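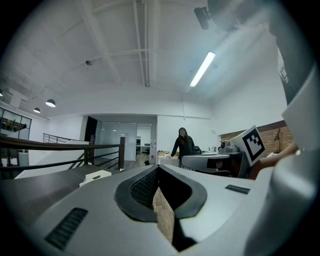

Office ceiling with white steel beams and a tube light

The Kutunport Hillclimb is a motorcycle race against the clock, held each October on the old quarry road above Kutunport. The course has a length of 2160 metres and is sealed for its whole distance, except for a gravel shoulder at the Rivas bend.

Riders start one at a time and make two runs, of which the faster is counted. Until the road was widened, the course was shorter - 1615 metres - and the times from that period are listed separately.

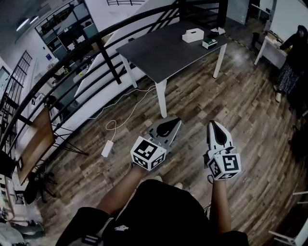 Two hand-held grippers, each with a marker cube

Classes

The main class is open to machines over 546 cc. A lighter class was added later, together with one for sidecars, which has not been run in every year. The course record in the main class is held by Cristian Cabrera, riding for the Harker team.

The Rivas bend

The bend tightens after its middle point and is the usual place of falls. Its tyre wall was rebuilt before the inspection of June 15, 2024.
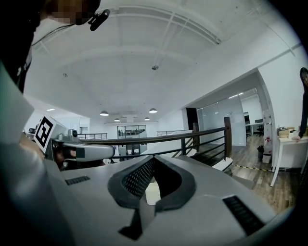 Baltasar Manzano has written that the new wall stands too near to the road, and that riders now brake earlier than the old lap notes advise. The organisers have kept it in its position.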